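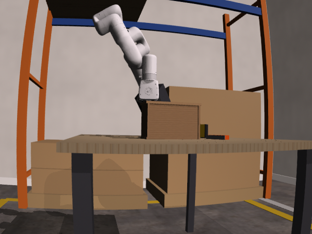 The hanging arm over the box, Nirnari warehouse scene.

Posted in: Meetings > Faults & Safety

Minutes, Nirnari working group, Saturday call

I took the notes this time, so they're in my words and in my order, and if I've mangled what you said please fix it in the shared copy and don't wait for the next call. We started at 10:15, lost the audio twice, and finished a bit after noon. The notes from last time were accepted with one correction (the Carkach cell was powered down on the evening of the fault, and I'd written that it was down the next morning).

1. The restart fault

This ate most of the meeting, as it should have. For anyone who missed the thread: the overhead arm in the real cell at Carkach took a protective stop in the middle of a box pick, the operator cleared the stop from the panel, and the arm then set off on its own toward the last target it had been given before the stop. It wasn't fast, but it was a full-size move and it had not been asked for. The gripper came down on the rim of the box and crushed it. The gate was shut and everybody was outside the fence, so no injuries, one ruined box, and a gripper finger that had to be checked for straightness (it's fine).

What bothered all of us is that clearing a stop should never mean "go." Clearing should put the arm in a state where it sits there and waits for a separate start. We all thought it worked that way! The written procedure says it works that way. And on the table-mounted arm it does, every time we've tried it, which is why it took so long for anyone to believe the Carkach report.

We went through the log together. The stop comes in, the motion queue is told to flush, and the flush is acknowledged. Then 383 milliseconds later a target shows up in the queue again, and it's the same target, same number, same everything. So the flush really happened and then something put the old target back. The arm doesn't know it's old. When the stop is cleared there's a target waiting and the arm does what arms do.

The best explanation we have is the Janevetti bridge, the little piece that passes targets from the planner to the arm controller. It has a resend feature that was added when we were dropping messages on the bad network switch. If it doesn't hear back in time it sends the last target again, and it has no idea a stop has happened in between. We replaced the switch ages ago and left the resend turned on. I'll own up to that one, I'm pretty sure it was my config.

There was some pushback on this, and it was fair. The bridge is the same on both arms, so why only the overhead one? The answer on the call was that the table arm's controller throws away any target older than the last stop and the overhead controller doesn't check. I'd call that likely and no more than that. We haven't seen the code for either one, we've only seen how they act.

2. Getting it to happen in simulation

I was really happy with this part. We've now got the fault showing up in the Nirnari scene, with the hanging arm over the table and the box in its usual spot, and no real hardware anywhere near it. The trick was to put the network delay back in. With a clean connection you can clear stops all day long and nothing bad happens. Add the delay and the old target comes back.

The batch was 856 runs with a stop thrown in at a random point of the pick. The first one that restarted on its own was run 334, and after that we had 6 of them in total. So it's rare, and that matches what we've heard from Carkach, where they'd been clearing stops for months before it bit them. Somebody said six is a small number and I said it's six more than I'd like on a machine that hangs over a table where people reach in to change boxes. I got a bit loud there. Sorry.

All of the bad ones have the stop landing while the arm is on its way down to the box. Stops during the lift or the travel never gave us a restart. We don't have a good reason for this yet. One guess is that the planner sends targets closer together on the way down, so there's more chance one of them is waiting on a reply when the stop arrives. That should be easy to test by spreading the targets out and running the same seeds again, and I've put it on the list.

There was also a question about whether the simulated contact is good enough to say anything about damage. It isn't. The box in the scene is stiff and won't crush the way the Carkach one did, so please don't use those runs to argue that the contact is gentle or that it's terrible. They tell us the arm moves when it shouldn't and that's all we wanted them for.

3. The table-mounted arm and the cabinet

We talked about whether to stop work on the cabinet task as well. I'd gone in thinking yes. We share the bridge, we share the planner, and a door is a nasty thing to hit with an arm that believes it's still in the middle of an old move. The feeling on the call was more relaxed than mine.

The case for carrying on is that this arm has never restarted by itself, in simulation or for real, and that we've been stopping it a lot lately while tuning the door motion. The case against is that nobody had gone looking for this fault on it until now. Those stops were all on a good network with a short delay, and they were nearly all thrown at the same point in the task, so they don't tell us a lot.

Where we landed: simulation work on the cabinet continues, and anything on real hardware waits until the same batch has been run with the delay switched on. It should include stops with the door shut, stops with it part way, and stops with it open and the arm pulled back. The last one sounds dull but it's the one I want most. An arm that's folded up and parked looks finished, and that's exactly when a person walks over to it.
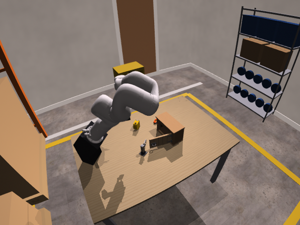
One of the Tomoana people wanted to know why we'd bother running the parked case at all, seeing that the planner has no target to send once the task is over, and said the time would be better spent on stops in the middle of the door swing. My answer was that the bridge doesn't need the planner. It keeps the last target it sent, and if the reply to that one got lost it'll try again whether the task is done or not. After some back and forth we agreed to do the door swing first and the parked case right after, in the same batch, so neither one gets forgotten.

Tomoana also reminded us that their own cell runs the older bridge. They'll check tonight whether the resend is on over there. Until we hear back, please treat it as on.

4. What changes right now

The resend is off at Carkach as of this meeting. I changed it while we were talking and a second person read the setting back to me over the call. If messages start dropping again, the pick will time out and fault, and that's okay, we'd much prefer an annoying fault to a surprise move.

The clearing procedure gets a new step. After clearing a stop, the operator looks at the queue display and checks that it's empty before touching the gate. If it shows anything, leave the gate shut, power the arm down at the main switch, and call. This goes on the panel as a printed card and I don't want it living in a document that's three clicks deep.

No reaching into the overhead cell on a cleared stop alone, for any reason, even for a box that's only slipped a little. Power off, then reach. I know it adds a slow restart every single time and I know the Carkach crew is already behind. We did discuss whether a lockout was overkill for a box swap, and two of us thought it might be, but we didn't get as far as an alternative that everyone liked. So it stands until the controller question is settled.

We'll also ask for the controller to reject old targets by itself. Turning off the resend hides the problem and I'd hate for us to feel good about it. Some other piece could put an old target in the queue next year and we'd be right back here.

5. Smaller things

The stop button in the simulation viewer and the stop injected by the batch script don't take the same path. The button also pauses the physics, so the old target never gets a chance to arrive. That means all the hand testing we did with the button was worthless for this fault (ouch). The button gets changed to match the script.

Log clocks: the bridge and the controller still disagree by a hair. It didn't matter for the Carkach log since all the lines we needed came from one side, but it could easily have sent us off in the wrong direction. Same fix as we talked about in July, still not done.

The word "reset" is being used for clearing a stop, for homing the arm and for putting the scene back to its start. Please say which one you mean. I counted on getting through this meeting without mixing them up and I did it twice.

6. To do before the next call

- Spread the descent targets and rerun the box batch on the same seeds (me)
- Cabinet batch with the delay on: door swing, then door shut, then parked (simulation side)
- Resend setting on the older bridge (Tomoana, tonight)
- Panel card printed and up (Carkach)
- Write to the controller maker about stale targets, with the log attached (me, with someone else reading it first so it comes out polite)
- Viewer stop button (open, please grab it if you have an hour)

Next call is same time, same link. If the parked case restarts even once, I'm calling everybody right away and we won't wait for the meeting.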